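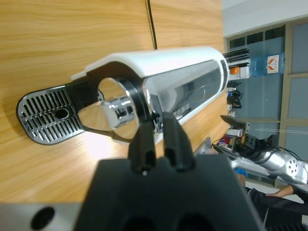
What's the right way to put the coffee machine to bed at the end of the day?
Switch it off, eject the last capsule, tip out the drip tray and leave the water tank empty with its lid off until morning. Whoever locks up does it, and the full routine is under item 3.

Minutes of the Coffee Corner meeting
Turkgate Building, second floor kitchen, March
Start 4:05 p.m. Good turnout, every desk group had at least one person there, and the Bundel folks came up from the ground floor as well, which was lovely!

1. Last meeting's minutes
Accepted with one fix. The February minutes said the capsule drawer is restocked "when empty." It should read "when there are 5 left in any flavor."

2. How the new setup is going
Very well, and people wanted that written down. The wooden table gives us so much more elbow room than the old counter did, and the small white capsule machine is easy to reach from the long side. A short cup of coffee is quick to make, you can talk to someone while you do it, and the line in the morning has nearly gone. One person from Semeniuk said it's the first office coffee they have gone back for twice on purpose.

The question came up of whether we still want a big filter pot for all-hands mornings. Most of the room said yes. The pot stays in the low cupboard and comes out when a group books it on the kitchen sheet.

3. Closing routine
We went through this step by step at the table, and it was more fun than it sounds. Agreed wording for the card on the wall:
Eject the capsule before switching off.
Slide out the drip tray, empty it, rinse the grille and dry both.
Empty the water tank and leave the lid off overnight.
Wipe under the machine, then put it back with the cord running behind it.
Anyone who finds the tray full in the middle of the day should please just empty it. No need to wait for closing!

The Urkulex group asked about descaling. We don't have a fixed schedule yet. Going by how hard the water is in this building (the pipes on our side date from 1909, or so the plaque downstairs would have us believe), we'll try every 2 months and see how we like it. First one in April. 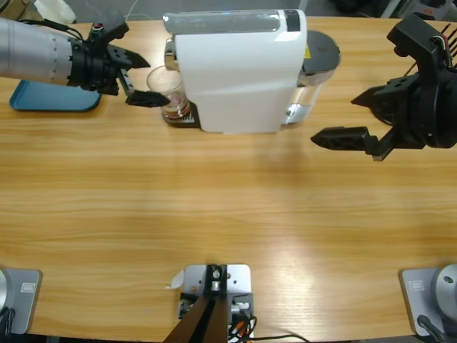 4. Glasses or mugs
By far the liveliest part of the afternoon. The clear glasses have a real fan club: you can see how much coffee you've got, they fit under the spout, and a short coffee looks great in one. The mug people pointed out that mugs have handles, and that a glass of fresh coffee is no joke to carry down the hall. Both true. We're keeping both. Glasses live on the left of the shelf, mugs on the right, and the tall mugs go one shelf up because they are too tall for the spout.

Semeniuk will bring in 4 more glasses from their old kitchen. Thank you!

There was a side discussion about whether a glass should be warmed with hot water first. Three people swear by it. No decision needed, please warm or don't warm as you like.

5. The tray
A flat tray for spoons, sugar and used capsules was voted in warmly. Teal was the popular color. It sits beside the machine, within arm's reach, and everything sticky stays on it instead of on the wood. Used capsules go from the tray into the recycling tub by noon and again at closing. Bundel will empty the tub, they pass the collection point on their way out anyway.

The wood itself could do with a coat of oil this spring. Urkulex has half a can left over from their shelves and offered it on the spot. We'll pick an afternoon when the kitchen is quiet and move the machine to the windowsill overnight.

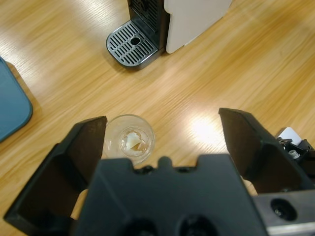 6. Scraps and wrappers
A small one, but it got a lot of nods. Please don't park bits of paper, tissue or sugar wrappers in a glass. They get missed when the glasses are collected, and then they come apart in the dishwasher and block the filter. The bin is under the sink and now has a new lid that opens with your foot (applause for whoever fitted it).

7. Any other business
Decaf: yes please, one sleeve to start with.
Oat milk: goes on the fridge door, with the opening date written on the carton.
A tasting afternoon was suggested and everybody jumped at it. Each group brings one kind of capsule, we pour small amounts and people score them on paper. Turkgate's front desk will be asked if we can use the big room. Biscuits welcome, homemade biscuits very welcome.

Actions
Semeniuk: glasses.
Bundel: capsule recycling, wall card printed and put up.
Urkulex: table oil, descaler for April.
All groups: one capsule suggestion each for the tasting.

Meeting closed at 4:50 p.m. Next one in April, same kitchen, after the descaling.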